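**Skokitska** is a browser-based puzzle platform game designed by Niilo Koskela and published by Tzavaras. It was released in February as a free game, playable without an account, and was later expanded into a paid download with extra levels.

## Gameplay

The player controls Hanley, a night porter who has to return lost luggage to the right rooms in a tall hotel. Each level takes up a single screen. Hanley can walk, climb ladders and carry one bag at a time, but he cannot jump while carrying. Most of the puzzles come from this limit: a bag has to be put down before a gap can be crossed, and some other way has to be found to bring it over.

Elevators move on a fixed cycle and cannot be called. From level 6 onward, guests leave their rooms and walk the halls. A guest who bumps into Hanley makes him drop his bag, which falls until it lands on a floor or goes out of play. Losing a bag restarts the level.

The original browser version has 120 levels. Points are given for unused time, and a bonus of 300 points is added when a level is finished without putting a bag down. Scores are kept on a local table only.

## Development

Koskela built the first version alone, starting with a small test of the elevator code. Music was written by Tarmo Krūmiņa, who also made the sound effects. The game was first written for a browser plug-in, then moved to a small in-house engine called Prestent after the plug-in version ran poorly on older laptops. The move took around 6 weeks and led to the removal of a two-player mode, which had depended on the old input code.

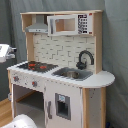
The download edition followed in November 2018. It added a level editor, a remapped set of controls and a second hotel with moving floors. Level files made in the editor can be shared as plain text — the browser version can read them too, but ignores any moving floors.

## Reception

Players praised the short levels and the music. The most common complaint concerned the elevator cycle, which some found too slow in the later stages. An update shortened the wait on the upper floors and fixed an error that stopped the score display at 483 on certain screens.

## See also

- Puzzle platform game
- Browser game
- Level editor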